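Wool jumper came out of the wash stiff and a size smaller, can it be saved?

Posted in Laundry and Clothes Care
77 views

Lawal Akinola
Hi all, bit of a sad one. My mum knitted me a jumper years ago, chunky wool, and I wore it most of December without a problem. Then I went and put it in with the towels on a normal wash because I was half asleep and it was in the same pile. It's come out thick and sort of boardy, and the sleeves stop well above my wrists. It isn't doll sized, I can still get it over my head, but I look like I've borrowed it from a teenager.

I've read that hair conditioner brings them back, and I've also read that's rubbish and felted wool is felted for good. Has anyone here done it and ended up with something they'd wear out of the house? And if it does work, how do I dry it? I'm in a one-bed flat with no garden and one radiator that gets properly warm. I've got a bottle of Cuvent wool wash under the sink, if that's any use.

Plitach
Bin it or make a cushion cover. Once it's gone it's gone. I lost two that way and no amount of conditioner did a thing, I just had small stiff jumpers that smelled of coconut.

Gunther Albers
I wouldn't bin it yet! If you can still get it over your head then it's only partly felted, and those are the ones worth having a go at. I've rescued a couple of mine and one of my daughter's (and failed completely on a scarf, so I'm not promising anything).

What I do is fill the washing-up bowl with lukewarm water, not hot, and put in a good squirt of cheap conditioner. The brand makes no odds. Your wool wash is fine for ordinary washing but it won't loosen anything, so save it for next time. Swish the conditioner round until there are no blobs, push the jumper under and leave it alone for half an hour. No rubbing, no wringing, that's how it got into this state in the first place. After that I let the water out and press the jumper against the side of the bowl with my hands flat. I don't rinse it much, just a quick dunk, as a bit of conditioner left in seems to help with the stretching.

Then the towel bit. Lay it on a big dry towel, roll the whole lot up like a Swiss roll and kneel on it. You'll want a second towel after that, trust me.

Now the stretching, which is where people get impatient. Go gently and go all over, a little at the hem, a little at the cuffs, back to the hem again. If you just haul on the sleeves you get long thin sleeves and the same tight body, and I have a photo of me at a christening to prove it. Find another jumper that fits you and lay it alongside so you've got something to aim for. The most I've ever got back in one go was 5 cm on a sleeve, and I had to do it twice more to get there.

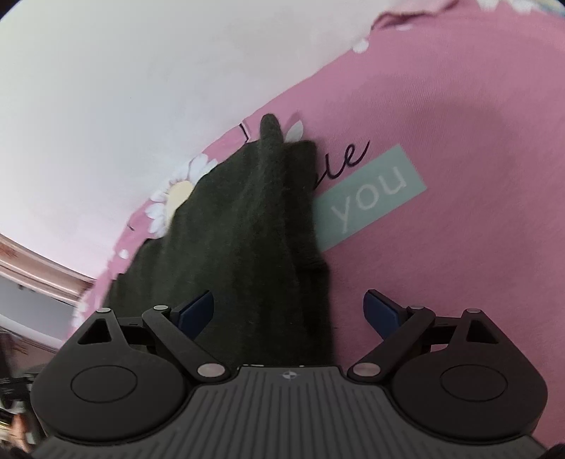
For drying in a flat, flat is the word, sorry. Don't hang it, the weight of the water drags the shoulders into points. I used to have one of those mesh racks, a Doker I think it was, which sat over the bath and was brilliant until somebody stood on it. A clothes airer opened right out with a towel over the top does nearly as well. Keep it away from your good radiator, I know it's tempting. Mine are usually dry in a day and a half if the window's open a crack, longer if it's miserable out. Turn it over when the top feels dry and give it another little tug while you're there.

It'll probably stay a bit thicker than it was. My daughter says hers is warmer now, so make of that what you will.

Lawal Akinola
Thank you Gunther, this is just what I needed. It's in the bowl as I type. Mum doesn't know yet and I'd like to keep it that way. Do you ever pin the cuffs while it dries, or does that leave marks?

Gunther Albers
I do pin them, yes, but only with rustproof pins and plenty of them close together. If you use just a couple you get little peaks along the edge. Take them out while it's still very slightly damp and smooth it over with your hand. Let us know how the sleeves come up!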